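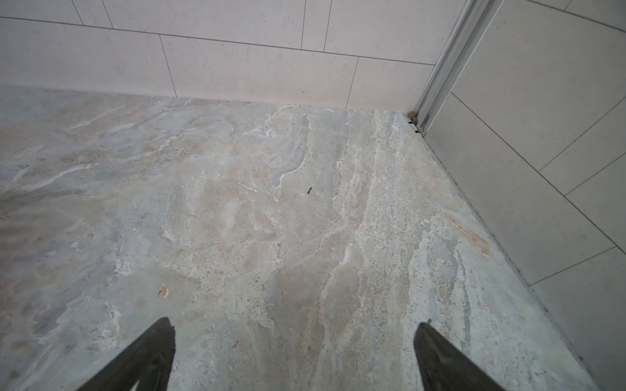

Section 4. Getting Your Books onto the Udari Reader

You have charged the Udari, admired it, and found the one button. Now it needs something to read. The reader arrives with two books already on it: this manual, and a sampler of first chapters that will end just as you start to care. Everything else you put there yourself.

Before you start

You will need the Udari, the cable from the box, a computer, and a Futton account. If you skipped the account in Section 3 because it asked for your date of birth, go back and make one. It will take any date of birth.

The Udari opens EPUB, PDF and plain text files. It will also accept word processor documents, in the sense that it will list them.

4.1 Moving books by cable

1. Wake the reader. The sleeping screen looks a great deal like the waking screen, so press the button and wait for the clock to appear in the top corner.

2. Plug the small end of the cable into the reader and the other end into the computer.

3. When the reader asks "Charge or Transfer?", tap Transfer. You have 20 seconds. After that it decides you meant Charge.

4. On the computer, open the drive named UDARI, then the folder named Shelf.

5. Drag your books into Shelf. Don't put them in the folder named Books. That one holds the dictionary.

6. Eject the drive from the computer before you pull the cable.

7. Wait while the reader says "Sorting." A dozen novels take a minute or so. A lifetime's collection is best left overnight.

CAUTION: Pulling the cable during Sorting can leave you with a library of correct titles attached to the wrong books. If this happens, see 4.4.

Note: The Shelf folder holds up to 1,000 books. Book 1,001 is not refused. It goes in and simply never appears on the screen, so check your total under Settings > Shelf if a new title seems to have vanished. 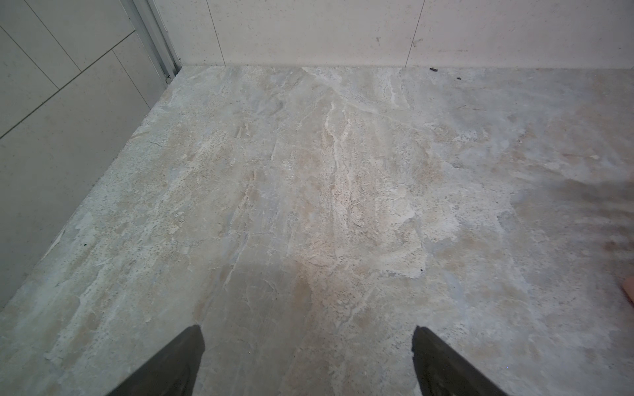

4.2 Sending books without a cable

Wireless delivery works through Futton. Each reader has its own delivery address, made up of your account name and four digits you didn't choose.

1. Tap Settings > Delivery and write the address down.

2. From your usual email, send the book to that address as an attachment. Leave the message blank. Anything you type there becomes the first page of the book.

3. On the reader, tap Fetch.

4. Choose Keep or Preview. Preview removes the book after 2 days, whether or not you have found out who did it.

Note: Only approved senders can deliver to your reader. You are approved automatically. Add family members under Delivery > Friends, after giving some thought to their taste.

Large PDFs, especially cookbooks and anything with maps, travel badly by email. Use the cable.

4.3 Bringing over a library from a Zesta

Owners of the older Zesta can move everything in one go, including bookmarks and highlights. Margin notes come across too, but they are gathered at the back of each book, where "Oh, come on!" loses some of its force.

1. Update the Zesta to the February release or later.

2. Put both readers on the same wireless network and set them side by side.

3. On the Zesta, tap Settings > Move House.

4. On the Udari, tap Settings > New Tenant.

5. Check that the same code shows on both screens, then tap Agree on each.

6. Leave them alone.

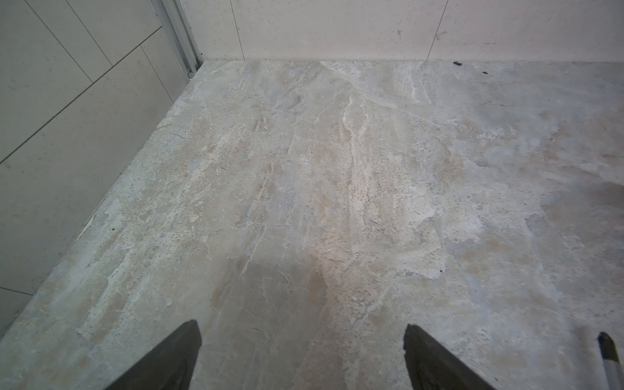
Fig. 4-2. Stone-look floor with light veining.

CAUTION: Move House empties the Zesta when it finishes. If you meant to hand the old reader on to somebody with the books still in it, copy them back by cable afterward.

Library loans don't move. Return them on the Zesta and borrow them again on the Udari, at the back of the line with everyone else.

4.4 If something has gone wrong

The book is there but won't open. It is probably locked to another store's account. The reader can't help with that, and neither can we.

Every title begins with "The." Turn off Settings > Shelf > Formal Titles.

Titles and contents don't match. Tap Settings > Shelf > Sort Again and leave the reader plugged in until it finishes. Your place in each book will be kept, though possibly in a different book.

The screen shows error 206. The reader has met a file name it dislikes, usually one with a slash or a question mark in it. Rename the file on the computer and copy it again.

The author is listed as Unknown. Press and hold the title, tap Edit, and type the name.

Text for this section by Kusum Awasthi. Last revised 1 April 2026; the instructions are meant seriously. Collections, reading order and hiding books from other people who use your reader are covered in Section 5.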